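February
By Heikki Juntunen

The gripper salesman's favorite number is payload, and I have stopped listening to it. My bins hold parts that weigh less than a sandwich. What I want to know is whether the fingertips will still meet after a month of Mondays, and the Skaser brochure, 173 pages of it, is silent on the matter.

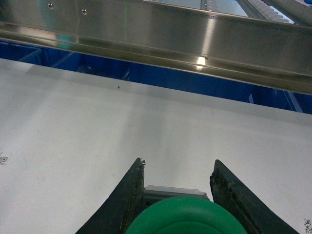 So we ran our own comparison at Okwood, Skaser against Partanen, 300 picks each. The Skaser costs $1,685. The Partanen costs $989 and comes with a manual that appears to have been translated by the gripper.

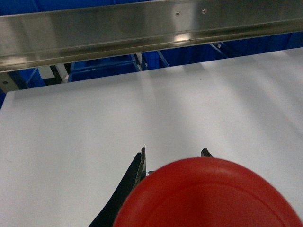

Price settles less than purchasing would like. Both units closed on command, and both sulked when the part was thin. I have come to judge a finger by its inner edge, and the black one with the worn metallic strip tells me more than any data sheet. Cletel, who make our controller, suggested I change the force setting. I changed it. The sulking became firmer.
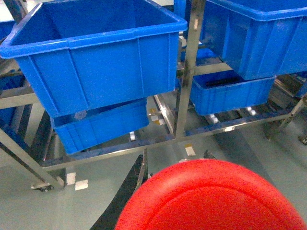
What I Would Buy

The cheap one, twice, and a drawer of spare fingers. Purchasing has asked for a spreadsheet.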